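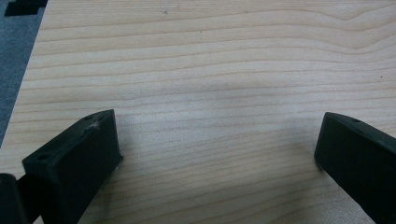

Pale wood with a wavy grain.

What Is a Ceasefire?
Guvside Learning Pages for Young Readers
21 Apr 2022

A ceasefire is an agreement to stop fighting. It may last a few hours or many years. A ceasefire does not always mean that a war is over. Leaders may still disagree about land, laws or who should govern.

Before a ceasefire begins, the two sides must settle on a start time and the places it covers. In the border district of Urnlow, the agreement had 17 rules. One rule kept heavy guns away from the town of Akbulut. Another let trucks bring food and medicine to 2663 people.

Observers often watch to see that the rules are kept. They write reports - and they do not take sides.

When both sides sign a lasting agreement to end a war, it is called a peace treaty.

Word to know
Truce: another word for a ceasefire, often a short one.

Text by Rukhsana Cheema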